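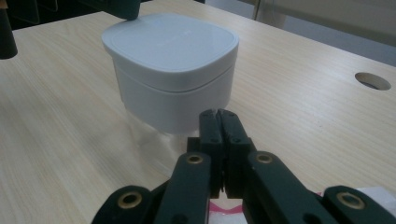 1/ I have been put in charge of the gripper budget for next year. My qualification is that I once returned a printer and got the money back.

2/ The number on the spreadsheet is $2,912. Kumaresan Gowda typed it in last July and can't remember where it came from. It is now policy.

3/ Hand-held grippers first. We want 2 more, so people stop hovering over each other's shoulders waiting for a turn. Bindu Marar wants 3. Bindu also wanted a standing desk with a treadmill, so I'm taking this as an opening bid.

4/ Quotes so far: Gremley will sell us the whole unit, handle and all, lead time 30 days. Torormont will sell us the fingers, the links and the bushings as separate line items, which looks cheaper until you get to the page called "fasteners."

5/ Things I forgot in the first draft: spare fingers, spare bushings, shipping, tax, a case to keep it all in, and the stuff we pick up. That last one is a real budget line. Lids, tubs, crinkly bags. I had it down as "misc" and Su-bin Jin sent it back with a question mark.

6/ Bags are where the money argument gets serious. A tub has the decency to keep its shape. A thin bag folds however it likes, and everyone has a theory about which fingertip would fix that. Every theory has a price.
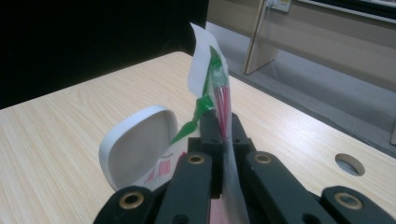
Clear bag in the jaws, lid off to the left. Budget line 14, formerly "misc."

7/ Mikkel Zoëga says skip the soft fingertips and buy more bags. Kamala Salian says skip the bags and buy the fingertips. I have put both in and taken out the case.

8/ Someone asked if we should price a full arm while we're at it. I did. I closed the tab - then opened it again to check I'd read the comma right. I had.

9/ Current plan: 2 units from Gremley, a small pile of spare bushings from Torormont, one set of soft tips to try before anyone orders a second. Total is nearly the magic number, provided shipping behaves.

10/ It goes to Su-bin tomorrow. If you've bought from either shop and have opinions on how fast bushings wear, my replies are open and my "spares" cell is still yellow.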